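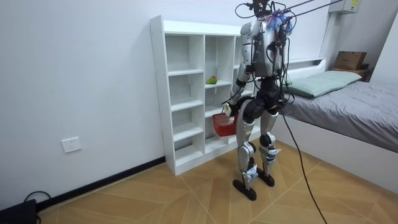
The inventory is the least read document in any furnished letting, and it is the one on which most disagreements at the end of the letting are decided. I have prepared inventories for lodgers and landlords in Tovar for a number of years and wish to set out in one place the principles on which I now work. The first concerns the wording of entries. A small bedroom with white open shelving and a red plastic mesh basket should give rise to at least two separate lines, one for the shelving and one for the basket, each with its own note of condition. It is common to find the two run together under the words "storage, various". An entry of that kind protects neither party. The landlord cannot show what was supplied, and the lodger cannot show what was returned.

I should state the limits of this post. It deals with furnished rooms let in a house where other people also live. It does not deal with whole flats, with shops, or with lettings of a few nights. Readers in other places should check what is required of them locally, as the rules on deposits differ and are amended from time to time.

When an inventory should be made

The inventory should be made after the room has been cleaned and before the keys are handed over. If it is made earlier, the entries on cleanliness are of no use. If it is made afterwards, the lodger's belongings will have arrived, and it becomes difficult to say with confidence which lamp was supplied and which came in a suitcase.

Both parties should be present. Where that cannot be arranged, the lodger should receive a copy on the first day and be given seven days in which to write in corrections. Corrections should be made by hand on the copy itself, initialled, and returned. I do not recommend corrections by telephone. In one letting at Zatier House last April, a lodger had reported a cracked basin by telephone on the evening she moved in, and the landlord fully accepted that a call had taken place. What he could not recall was whether the crack had been described as being in the basin or in the tile behind it. The matter took 21 days to settle and the sum in question was modest.

How the room should be divided

My practice is to begin at the door and proceed clockwise, finishing with the ceiling and the floor. The door is an item in its own right, with its lock, its handle and any hook fixed to the back. The window is another. I list curtains with the window and bedding with the bed. Fixed lights go with the ceiling, and free-standing lamps go with whatever they stand on.

Furniture made up of several parts requires some thought. A wardrobe with two doors and a drawer can be one entry, provided that the note of condition mentions each part. A desk and its chair should be two entries, as chairs are moved from room to room and desks seldom are. Open shelving should be recorded as a single piece of furniture, with the number of compartments given and any mark located by row.

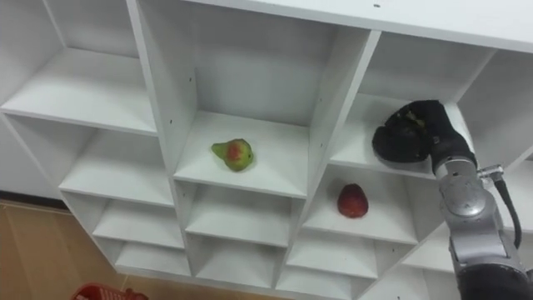
The method of locating a mark matters more than the description of it. "Scratch to side" is of very little help a year later, when there are four sides and three scratches. "Scratch, length of a finger, left side, level with second row from top" will be understood by a stranger. I would ask anyone drafting an inventory to imagine that it will be read by a person who has never visited the house, as this is exactly what happens when a dispute is referred to an outside adjudicator.

Holes, chips and missing caps should be recorded even when they are part of the article as made. A lodger who sees a hole in a piece of furniture on the last day has no means of knowing whether it was always present. Nor, in many cases, has the landlord. I once spent the better part of a Thursday with two perfectly reasonable people who could not agree about the back of a bedside cabinet, and neither of them had looked at the back of it before that afternoon.

Words for condition

I use five terms and attach a short explanation of them to the front of every inventory. "New" means unused. "Good" means used, with no mark that can be seen at arm's length. "Fair" means marked, and fully serviceable. "Worn" means that the item will probably need to be replaced during the letting, at the landlord's expense. "Damaged" means that a specific fault exists, and the fault must then be described.

The term that causes difficulty is "fair". Landlords dislike it, and I have been asked on several occasions to change it to "good" on the ground that the item cost a good deal of money. The cost of an item has no bearing on its condition. A heavy oak table bought from Estska with a ring on it from a hot cup is in fair condition, and a folding chair without a mark is in good condition, whatever was paid for either.

Small movable items

Hangers, bins, mugs, baskets, extension leads and the like make up the longest part of most lists. In the house at Zatier my list for a single room ran to 59 lines, and more than half of them were articles which could be carried in one hand. Some landlords leave such things out entirely and bear the loss of them. This is a sensible course where the articles are of little value, but it should be stated plainly in the inventory: "Small kitchen and cleaning items are supplied without charge and need not be returned." Where that sentence is missing, the lodger may be left wondering about a dustpan.

Where such items are listed, colour and material should be given. These are the details by which people recognise their own property, and they settle most questions without argument. Makers' names are useful where they appear on the article and should be copied down as printed. I would not list serial numbers except for electrical goods.

Food left by a previous occupant should be removed before the inventory is made. The same applies to half-used soap, washing powder and candles. I mention this at the request of Florian Plattner, whose incoming lodger was given a list that included "rice, one jar, part full", and who was then asked in writing whether the jar had to be returned at the same level.

Deposits and deductions

A deduction may be made only for a loss which the inventory shows. The figure should reflect the age of the item, and the landlord should be prepared to explain how it was reached. In the largest dispute I have been asked to review, the landlord claimed 652 for the replacement of a bed, a rug and a set of shelves. The bed was listed as worn. The rug was not listed at all. The shelves were listed as good and were returned with one panel broken, and a deduction for that panel was agreed within the hour. The remainder was returned to the lodger in full.

It will be seen that the landlord in that case was not dishonest. He had furnished the room with care, and he remembered the rug very well. He had simply relied on a form supplied with his letting software, Gunix, in which the space for floor coverings came after the page he had printed.

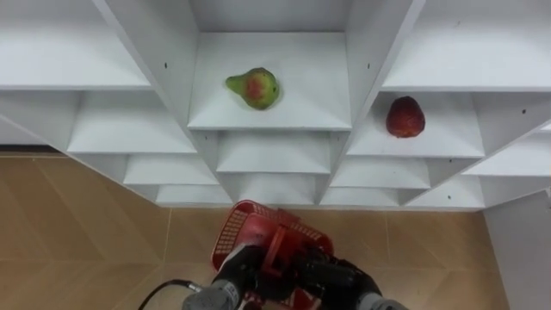 Estela Yáñez wrote to me after my previous post on this subject to say that the closing inspection deserves as much attention as the opening one, and that in her experience it is the part which is hurried. She asked that lodgers be advised to carry it out two days before leaving, while there is still time to clean a shelf or find a missing key, and then again on the day itself with the landlord present. She added that a lodger who does so should take the original list from room to room and tick each line, as memory is at its worst on the day of a move.

I accept the point and have altered my own procedure accordingly. The closing inspection now takes place in two stages, and the list used is a clean copy of the first with a second column for condition on departure. The terms in the second column are the same five terms. No item may be moved from "good" to "damaged" without a written note, and both signatures are required at the foot of each page.

There remains the question of how long the papers should be kept. My own rule is three years from the end of the letting for the landlord, and the same for the lodger, who is often the one to need them when applying for another room. A copy should be kept somewhere other than the house. Mine are in a box file at my office, in order of street, with the keys register at the front.

I am preparing a blank version of the list for a double room with shared bathroom and will place it here when the wording on towels has been settled.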